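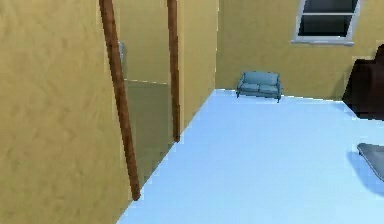

I run the cleaning side of a serviced-apartment place in Wastow, and a fair few of you have written in since the December post asking how we're getting on with the floor robots. So I've put together the tips I wish I'd had stuck to the inside of the supply cupboard door. Most of them will do just as well at home if you've got one machine and a dog.

First up, get things off the floor the night before. Cords, slippers, the tassels on the throw. We used to do a quick pick-up as we went, room by room, with the vacuum in the other hand. Now the pick-up is its own job, and it takes a good ten minutes a suite if the guests had kids. I grumbled about that for weeks! But once the floor's clear the machine goes and I'm free to do the bathroom properly, grout and all, which was always the bit that got rushed.

Shift the small furniture, leave the big stuff. A loveseat on short legs is the worst thing in the building for us. Ours are too low for the robot to get under and just high enough for it to have a go. We mark those off on the map as a no-go strip and pull them out by hand every second week with a pair of felt sliders. A big armchair can stay put. Run the crevice tool down the back of it and move on.

Doorways next. If you've got one kind of floor in the main room and another past the door, have a look at the join. A lip the height of a pencil is fine. Anything more and you want a little ramp strip, or give the far room its own run. And prop the door! A door that swings shut behind the robot means someone hunting through four floors for it at checkout time (ask me how I know).

Pale floors show everything. I used to think dark ones were worse for dust, and they are, but on pale blue or white you'll see every mop streak in afternoon light. Half the detergent the bottle says, cold water, and change the pad between rooms. We boil-wash the pads and don't use softener — it coats the fibres and then they just push the water about.

Windowsills, skirting and light switches are still ours. No machine we've got can reach them. I do sills top to bottom with a barely damp microfibre and a dry one over my shoulder. Light switches get a cloth that's been sprayed, never the spray straight on the plate. If your walls are painted one of those warm mustard colours with a bit of texture to them, go easy, because a wet cloth leaves a tide mark that shows up once it dries. A dry sponge, the sort you get for soot, will lift most scuffs.

Now the bit people really ask about, which is what it does to the job.

When the boss at Momolari (that's our building) first said the word automation, the break room went dead quiet. There were seven of us. There are still seven of us, I'm glad to say, though two have changed hours and one of those wasn't thrilled about it. Edeltraud Mösli, who trained me years ago at the Sirnmont place, came over to help us set up, and her advice was to let the cleaners draw the maps. The installer had drawn them off the floor plan and they were useless by lunch. He didn't know which suites have the wobbly lamp or where people always drop their suitcases. We redid the lot in an afternoon with a tablet and a plate of lamingtons.

The machines have done 1,463 runs so far, according to the app. I only know because it sends me a little party popper every so often. My shoulder is better for it. My knees aren't, there's more bending now with all that picking up, so if you're bringing robots in where you work, ask for a grabber stick at the same time and get kneepads for the bathroom work. Ours came out of the same budget and there wasn't any fuss.

Ask about the beeping too. Every machine wants to tell you about its brush or its bin, and for the first month whoever was closest had to drop everything. We've got a roster for it now. One person a shift carries the phone, everyone else ignores it. That's made more difference than anything in the manual.

A few small ones to finish:

Empty the bin after every run, even when it looks half full. Fluff packs down.

Cut hair off the roller with a seam ripper. Scissors nick the bristles.

Wipe the sensors with a dry cotton bud on the same day each week or you'll forget.

Give it 90 minutes on the dock before the afternoon run, longer if the battery's getting on.

Keep one ordinary vacuum charged and handy. Ours is an old Egger upright with tape on the handle and I'd fight anyone who tried to throw it out.

Write the suite number on masking tape for anything you move, stick it underneath, and put it back before you go on your break.

Next time I'll do oven glass, as I've had three emails about it and I'm still testing the bicarb way against the other one.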